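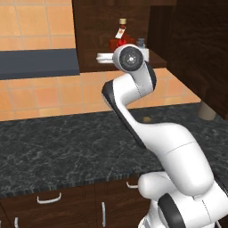

¿Por qué dos autobuses de la misma línea acaban llegando juntos a la parada?

Porque el primero se retrasa un poco, se encuentra con más gente esperando de la que le tocaba, tarda más en cargarla y se retrasa todavía más, mientras que el de detrás encuentra las paradas casi vacías y le va comiendo terreno.

Con esto quedaría contestada la pregunta con la que cerramos la sesión anterior, pero me parece una pena dejarlo ahí, porque el asunto tiene mucha más miga (y además entra en el trabajo de curso, así que os conviene leer estos apuntes con un café delante y sin prisas).

Transporte urbano y regularidad. Apuntes del tema 4

4.1 Frecuencia e intervalo

Empecemos por las palabras, que luego en los trabajos aparecen mezcladas y me hacéis sufrir. La frecuencia es el número de servicios por hora; el intervalo es el tiempo que separa dos servicios seguidos. Una línea con seis autobuses por hora tiene un intervalo teórico de diez minutos. Teórico, insisto, pues quien está de pie bajo la marquesina vive en el intervalo real, que a veces es de tres minutos y a veces de diecisiete.

Si los viajeros llegan a la parada al azar y los autobuses pasan con perfecta regularidad, la espera media es la mitad del intervalo. Cuando el paso es irregular la espera media crece, aunque el número de autobuses por hora sea exactamente el mismo. Hay una razón muy sencilla: en los huecos largos cae más gente que en los cortes breves. Pensadlo con calma, porque es la idea central del tema y la que más cuesta la primera vez (a mí me costó lo suyo, lo confieso).

4.2 La línea Gristwood-Hitbridge

Vamos a usar durante todo el tema la línea que une Gristwood con Hitbridge, que muchos ya conocéis por las prácticas. Los datos los recogió Jasper Jacobs cuando cursaba esta misma asignatura, y tuvo la amabilidad de dejárnoslos bien ordenados. La hoja contiene 728 pasos registrados en la parada de Arruda, casi a mitad de recorrido, con la hora prevista, la hora real y el tiempo que cada autobús estuvo detenido con las puertas abiertas.

Fijaos sobre todo en esta última columna. A la salida de Gristwood las detenciones son cortas y parecidas entre sí. En Arruda ya se han separado mucho: el autobús que llega tarde para largo rato, y el que viene pegado detrás apenas abre y cierra. Ahí tenéis el emparejamiento en plena formación, y en una columna de números que a primera vista no decía gran cosa.

4.3 Qué puede hacer el operador

La medida clásica es la regulación en parada: se fija un punto intermedio y el autobús que llega adelantado espera allí hasta su hora. Funciona bastante bien, pero tiene un coste que conviene no esconder, y es que los viajeros que ya van sentados pierden ese tiempo. Por eso los puntos de regulación suelen ponerse donde baja mucha gente y quedan pocos a bordo. En nuestra línea hay dos, uno en Arruda y otro en Gonano.

También se puede actuar sobre la subida. Pagar antes de subir, o permitir la entrada por todas las puertas, acorta la detención y hace que un grupo grande de viajeros pese menos en el retraso. Y queda el carril reservado, claro, que ataca el problema más arriba, antes de que aparezca la primera demora. En el tramo de Gonano hay un carril de poco más de 400 metros que parece una tontería en el plano y que los conductores agradecen muchísimo.

Una medida que siempre sale en clase es la de adelantar, es decir, que el segundo autobús pase al primero y se quede con las paradas cargadas. Puede servir, siempre que la calle lo permita y que haya alguien coordinándolo por radio. En calles estrechas, olvidaos.

4.4 Para el trabajo

Elegid una parada de la hoja y calculad el intervalo medio y la espera media, primero suponiendo paso regular y después con los intervalos reales. Comentad la diferencia en dos páginas, gráficos aparte. No hace falta que reproduzcáis la tabla completa, ¡por favor!

La entrega es el 25 de febrero, en papel o por correo, como os resulte más cómodo. Quien quiera ampliar el estudio a otra línea puede hacerlo y lo retomaremos en mayo, con los proyectos finales. Si os atascáis con la fórmula de la espera, pasad por mi despacho con los cálculos a medio hacer, que para eso estoy, y los miramos juntos.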